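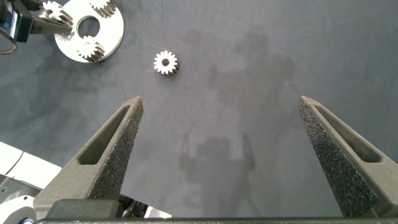 Do standing desks earn their keep?

Last updated: 27 August 2019

I bought the Wullik in April for 900 dollars, after reading one too many posts by people who swore their backs had healed. Mine hasn't. I stood for a week, then for mornings only, and now I raise it when someone is coming over.

The shop had a Loreo for 500 that went up and down just the same – slower, I was told, as if I were in a hurry. Mertens sells one for 3,000. I'd love to know what it does for the money.

A walk at lunch is free and my back likes it better. Maybe I'm missing something, but I doubt it.

7 comments | Share this post

We use cookies to improve your visit. OK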